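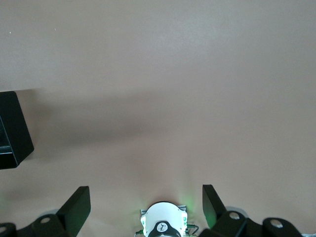
Nirnent Language Rooms
Minutes of the teaching resources meeting, 2/7/26

Present: Karabo Adams (chair), Yasmine El-Sayed, Rüdiger Hellwig, Jana Kröger (minutes)
Apologies: Volker Kettler

1. Minutes of the last meeting

Agreed as correct, with one change. Under item 4 the shelf labels were to be done by Yasmine, not Jana. Labels are now up.

2. Market stall table

Karabo said the market stall lessons have gone well with the beginners' groups and that both evening teachers want to keep them for next term. The table stays where it is. Rüdiger had asked by email whether it could go nearer the window. After some talk it was decided to leave it, as the chairs would have to be turned round for every other lesson.

Glare was raised again. Learners sitting on the far side say the light comes off the table top in the late afternoon and they find the picture cards hard to read, especially the laminated ones. Jana will try a set printed on plain card. If that does not help we will look at a blind, but there is no money for one this term.

Yasmine asked that nothing is left on the table overnight apart from the stall things. Coffee cups were found on it twice in the last month. Karabo will put a note in the staff folder.

3. The covering

The covering does not lie flat. There is a ridge that comes back however often it is smoothed down, and the rounder pieces roll when somebody leans on the table. Rüdiger thought it should be taken off and rolled the other way for a few days. Yasmine would like it fixed underneath with clips. Karabo did not want clips on show or anything that marks the table.

Agreed to try rolling it first, between the end of the summer course and the start of the next one. Rüdiger to do this. Nothing new to be bought until we have seen the result.

Jana asked whether we should go back to a patterned cloth. General feeling was against. The plain one makes it easier for learners to see which item the teacher is pointing at, and it wipes clean.

4. Artificial fruit and vegetables

Yasmine went through the stock box with Jana before the meeting. Most pieces are in good order. The mango is popular, as it is good for colours - learners can say red, orange and yellow about one piece of fruit, and the stronger ones can be asked for "at the top" and "at the bottom". Rüdiger uses it to practise "It looks ripe" and "It isn't ripe yet".

There is still confusion over pieces that look alike from one side. Several learners have mixed up small fruit and vegetables when only the leafy end is facing them. Karabo said this is useful in a lesson, as it makes people ask "What is this?" and "Is this a strawberry?", but new teachers should know about it and turn the piece round before going on.
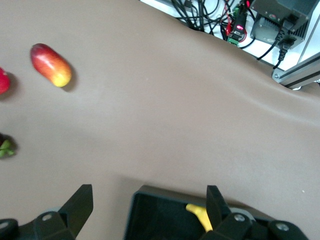 Do the pieces have to stay on the stall, or can a teacher take them to another room?

Teachers may take them to any room, provided they are signed out in the book and back in the box by the end of the same day.

Jana pointed out that the book has not been filled in much. It will be moved from the office to the top of the cupboard. Pieces are not to be lent for use at home.

5. Picture cards

We have 192 cards at present, counted by Jana for the stock list. Gaps are mainly in vegetables. Some fruit cards are drawings and some are photographs, and the beginners find the drawings harder to match to the pieces. Rüdiger offered to sort out the drawings and pass them to the children's group, who like them.

Volker had sent a note asking for price tags to go with the cards. Agreed. Prices should be written the way people see them in shops here, and should include some ending in 99p, which learners still read out wrongly.

6. Spending

The resources budget for the coming term is £300. Karabo proposed the following order: plain card and ink, then a second basket for the stall, then more vegetables if anything is left. Yasmine asked for a small set of scales - kitchen ones would do - so that learners can practise weights. Karabo has an old pair at home and will bring them in, so no purchase is needed yet.

7. Any other business

Rüdiger would like two teachers on the stall for the first lesson of term, one as the seller and one helping the customers. Karabo will look at the timetable but could not promise it.

The lid of the stock box is cracked at one corner. Still usable.

8. Actions

Jana - print a set of cards on plain card; move the signing-out book
Rüdiger - take off and roll the covering; sort the drawn cards
Karabo - note in the staff folder; bring in scales; check timetable
Yasmine - get prices for a basket
Volker - draft the price tags

Next meeting to be held in three weeks, before the end of July, in the same room. Karabo to confirm the time by email.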